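The Ita Unit

The call came through to Chepkoech Kioko at ten past seven, while she was still in the van eating toast out of foil. The dispatcher at Hedlund read it to her off the screen. Household unit, kitchen work, would not let go.

"Would not let go of what?" she said.

"A wrist."

She put the toast down. "Whose? Is it still holding it?"

"The customer's. No, she's free. Her son cut the power at the wall and they prised it open with a spoon. She's been to the clinic and she's home again. Bruised, nothing broken. They want it looked at and then they want it gone."

The job sheet said September 17, 2024, priority 2, which meant someone had been hurt but was not in danger now. Priority 1 would have sent two people and a manager. Chepkoech had been doing this for six years, first on warehouse arms and then on the house models, and she had never had a wrist before. She had had a cat's tail, and a curtain, and a birthday cake.

The house was in Dullier, up the hill behind the bus garage, on a street where everyone parked half on the pavement. The son let her in. He was a big man in his forties, wearing his work fleece, and he talked all the way down the hall.

"I told her not to have it. I said, Mum, you've got me. But you sent her the leaflet and she liked the leaflet."

"I'm only the engineer," Chepkoech said.

"Well, you can tell them."

The mother was sitting at the kitchen table with her left arm on a cushion. Her name was Mrs Nimmo. She had a crêpe bandage from her knuckles to halfway up her forearm, and above it the skin was yellow and dark red. She looked Chepkoech over and asked if she wanted tea. Chepkoech said no, thank you, and then saw that this was the wrong answer and said yes.

The son made it. The unit stood where he had dragged it, against the back door, with its plug lying on top of it. It was an Ita, the second version, a column on a wheeled base with one arm. The two fingers at the end were bent a little out of line where the spoon had gone in.

"Tell me what happened," Chepkoech said. "Take it from the start. It doesn't matter if bits of it seem silly."

Mrs Nimmo said it had been laying the table. It did that every evening and it did it nicely. She had noticed it was about to put a fork down where there was already a fork, so she reached across to move the first one. The arm came down and took hold of her.

"Did it grab you quickly?"

"No. That's what was so nasty. It was quite gentle. It just took hold, as if I was the fork. And then it squeezed, and it kept on squeezing, and I said stop. You're supposed to say stop."

"And it didn't."

"It said, 'Stopping.' It said it in that voice. And it didn't let go."

Chepkoech wrote this down word for word. She asked how long it had held on, and Mrs Nimmo said she couldn't tell her, but the potatoes had boiled over.

She drank half the tea and opened the unit up on the floor. The log was all there. At 18:42 the arm had closed on an object, and the sensors in the pads had reported a force of nothing at all. So it had closed a bit more, and got nothing, and closed a bit more. The stop command had been heard and obeyed. The arm had stopped moving. The wheels had stopped. The fingers had stayed exactly where they were, with the motor holding them shut, and that was what the unit had been built to do. If you shouted stop at a machine carrying a pan of hot soup, you did not want it to drop the soup.

She read that part again. Then she took the left pad off with her thumbnail. It should have needed a screwdriver. Behind it the sensor film had split across the middle, and the split was grey with old dirt.

"When was it last serviced?" she said.

"July," said the son. "Your lot came in July. I've got the paper."

He had the paper. It was a Hedlund sheet, with a tick beside every line, including the one that said grip sensors, remove and inspect. The signature was a squiggle. She knew the squiggle. She had trained him.

She took a photograph of the sheet and one of the sensor, and she asked if she could take the whole hand away with her. The son said she could take the whole bloody thing away with her. Mrs Nimmo said that she would like it back when it was mended, and there was a silence, and Chepkoech carried the unit out to the van in two parts while they argued.

Nimel was the test house. It was an ordinary bungalow on the edge of the industrial estate, and the company had bought it years ago to have somewhere real to try things. The lab across the yard had better light and better tables, but things that worked in the lab went wrong in people's kitchens, and the kitchen at Nimel was good at making things go wrong. Two of the evening staff more or less lived there.

She fitted the damaged hand on the stick they used for trials, so that a person could carry it about and squeeze the trigger and feel what it did, and she left the rest of the Ita in the hall. She started in the afternoon and worked through with the technician on shift, trying it over the table, closing it, opening it, writing down the number each time. 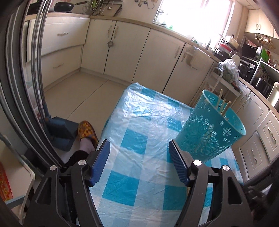 With a good sensor in, the hand behaved. It closed on a rolled towel and stopped at the right force every time. With the split one back in, it was right for the first few goes as well, and this worried her more than anything so far. The two halves of the film were still touching. It would have passed a quick check. It would have passed the one it did by itself each morning when it was switched on.

On try 126 the towel shifted as the fingers closed, the pad twisted, and the reading went to zero. The hand went on closing. The towel creaked.

"Stop," said the technician, out of habit, though there was nothing on the stick to hear him. Chepkoech let go of the trigger. The fingers stayed shut. She had to reach round with her other hand and turn the release, a small wheel at the back of the wrist, and she thought about doing that with one arm caught, at seventy-eight, with the potatoes going over.

"Do it again," she said.

It happened on 4 of the next tries. She wrote the report that evening at the end of the counter. She put the sensor first, then the missed inspection, and she put the name of the man who had signed for it, although she got up and walked to the front door and back before she typed it. Then she wrote a third part that she had not been asked for. She wrote that a reading of zero from a closed hand should be treated as a fault, and that a unit told to stop with a fault in its hand should open it, soup or no soup. She wrote that the release wheel could not be worked by the person being held.

Her manager rang before she had got her coat on.

"The first two are fine," he said. "Clear as anything. The third one's design."

"Yes."

"There are 1000 of these out in houses."

"I know how many there are."

"If it's a bad inspection, we visit the ones he inspected. If it's design, we have to switch off the lot. Some of those people can't get a meal without it, you know that. They can't lift a kettle."

She did know that. She had fitted a good many of them herself, and shown people how to say stop.

"Then they'll need someone to go round and lift it," she said. "I'm not taking it out."

He didn't answer straight away. She could hear him moving things on his desk. He said he would send it up as it was, and that she might get a call from people who were less polite than he was, and she said all right.

The switch-off went out on the Thursday. The units went to their corners and stayed there. For nine days Hedlund paid for agency carers, hot dinners and taxis, and the phones were terrible. The man with the squiggle was moved to the stores. He came to find Chepkoech in the car park and said he'd had eleven visits down for that day, and she said she knew, she had put that in as well. He asked if it would make any difference. She told him she didn't know.

The new software made the hand open on a lost reading. In the first week it dropped two plates and a jug, and there were complaints about the jug. The wheel took longer. They moved it to the front of the wrist in the end and made it a lever, and she tested that one at Nimel with her own arm in the fingers and the technician standing by with a spoon.

She took Mrs Nimmo's unit back herself. The bandage was off by then. The son was at work, or had said he was. Chepkoech set the unit going and had it pick up a fork, and said stop, and showed her the lever, and then had her do it, several times, with the left hand and then the right.

"And it'll let go now," Mrs Nimmo said.

"It should. If it doesn't, you push that."

Mrs Nimmo pushed it once more and the fork fell on the floor. She looked at the fork.

"Can it pick that up?" she said.

"Yes," said Chepkoech. "You have to ask it, though."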